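Myrtle Crenshaw (posting too much again)

1/ I have been meaning to write this one up since May, so get comfortable. It's a thread about soup, and about cooking for one person after thirty-some years of cooking for a houseful, and I'm afraid it wanders.
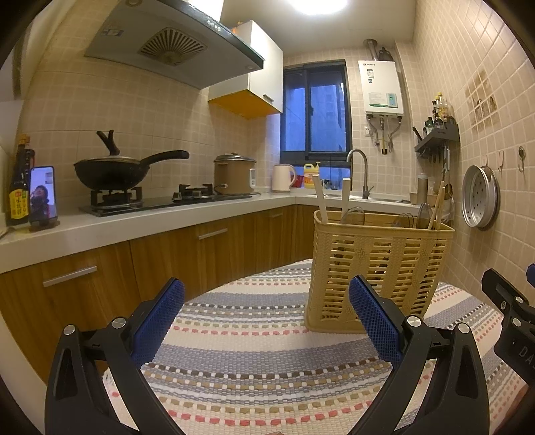
2/ When my youngest moved out I kept making the same pot I'd always made. Eight quarts of bean soup on a cold afternoon, every time, because my hands only knew the one amount. I ate it Sunday-style for lunch and supper until I couldn't look at a navy bean, and then I felt guilty and threw the last of it out.

3/ My neighbor Vaughn Park, who has been on his own a lot longer than I have, told me I was going about it backward. Keep the big pot, he said, and learn to freeze. I told him I knew how to freeze. (I did not know how to freeze!)

4/ What I'd been doing was ladling hot soup into whatever tub was clean, snapping a lid on it and shoving it in the back next to the peas. You can guess how that went. Everything had frost on top like a windowsill, and I could never tell the chili from the spaghetti sauce until it was halfway thawed.

5/ So, the way I do it now. I let the pot come off the boil, then ladle the soup into shallow pans so it cools fast, and those go in the fridge with plenty of room between them. Once it's cold through, I portion it. I used to leave the whole pot on the back burner all evening and I would ask you please not to do that.

6/ Portions are two ladles each. That's a good bowl for me with a bit of bread. If you have a big appetite do three, and if you're feeding a grandchild one is plenty, they only want the crackers anyway.

7/ I use flat freezer bags laid on a cookie sheet until they're solid, and then I stand them up on end like records in a crate. I can flip through them with one finger! I got a whole winter's worth in the drawer where two big tubs used to sit.

8/ Write on the bag BEFORE you fill it. A full bag of soup is like trying to write on a fish. I put the name and the month and that's all. I tried keeping a list on the freezer door and it was out of date inside a week.

9/ Some things I've learned not to freeze, at least not in my kitchen: anything with noodles already in it, anything with a lot of cream, and potatoes in big chunks, which go grainy on me. Mashed right into the soup they do fine. For noodles I freeze the broth and cook a handful fresh, seven minutes, and it tastes like I made the whole thing that day.

10/ Good freezers, since somebody always asks: bean and ham, split pea, lentil, vegetable beef, plain tomato, chicken broth with the carrots and celery left in. Also chili, if you count chili as soup. Vaughn doesn't and we've had words over it.

11/ The bean and ham, for those who want it. One pound of navy beans soaked overnight, a meaty ham bone, two onions, three carrots, three ribs of celery, a bay leaf and water to cover by a couple of inches. Bring it up to a good boil and then let it mutter along on low until the beans give up, and I mean really give up, no chalk in the middle. Salt at the very end, after you've tasted it, depending on your ham.

12/ My mother put a spoonful of vinegar in hers right before serving and I thought that was the strangest thing when I was little. Now I do it every time. Cider vinegar, just a splash in the bowl — it wakes the whole thing up.

13/ To thaw, I move a bag to the fridge the night before and set it in a bowl in case it leaks. If I forget (I forget a lot), I run the bag under cold water until it lets go of the sides, then tip the frozen slab into a saucepan with a little splash of water and put the lid on. Low heat, and stir it once it starts to slump. Then I get it properly bubbling before it goes anywhere near my bowl.

14/ I'll say one more thing about cooking for one and then I'll let you go. The first winter I ate standing up at the counter most nights, straight out of the pan. It got the job done, but I'd rinse the pan at half past five and the evening was just sitting there, very long. So I started laying a place for myself again, napkin and all, and I put the radio on. Supper takes me forty minutes now and I like it.

15/ And every so often I thaw two bags and call next door. Vaughn brings rolls. He has opinions about my split pea (too thick, he says, and then he has seconds) and he does the washing up without being asked.

16/ If you have a soup that freezes well, please put it in the replies, especially anything with cabbage. I bought a very large cabbage this morning and I don't have a plan for it.

17/ Oh, and several of you asked about the rye bread from my last thread. I haven't forgotten! I want to bake it one more time first, the middle was a little gummy and I think I cut into it too soon. I'll post it when I get it right.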